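How do you look after a robot's hands?

Our robot is called Wullico. It has two arms, and at the end of each arm there is a gripper, which is the robot's word for a hand. A gripper gets tired in its own way. Screws become loose, dust goes between the fingers, and the little pads get smooth like old shoes.

Ognjen Grgić takes care of Wullico at the Jusmont workshop. Every May he does the big check, which has 157 steps. The small check has only three, and you can learn them now.

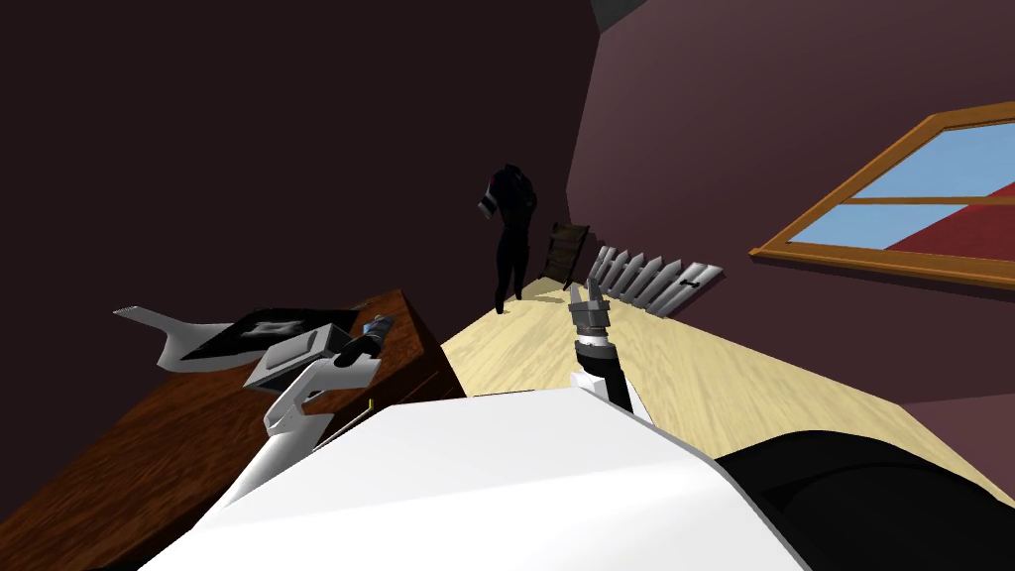
Before anybody touches the real machine, Ognjen tries the new settings on a computer. In the computer there is a copy of Wullico and a pretend room for it. The arms can move there and nothing gets broken, even if a number is wrong. For the small check, each gripper must be empty, like the grey one held up over the floor with its two fingers a little apart. It has small metal plates on the fingers, and on the real robot these are the parts we clean first.

Step one is to switch off the power. Ognjen puts the key in his own pocket, so the robot cannot start while his fingers are near it.

Step two is to wipe the fingers with a dry cloth. No water, please – there are wires inside the wrist.

Step three is to look at the screws. If one is loose, he turns it gently with a small key until it stops. Too strong is also bad!

After this the power comes back and the robot opens and closes each gripper two times, very slowly. Ognjen listens. A good gripper makes a soft hum. If he hears a click, he writes it in the blue notebook and the robot rests until the next day.

New word: wrist – the part that lets the gripper turn.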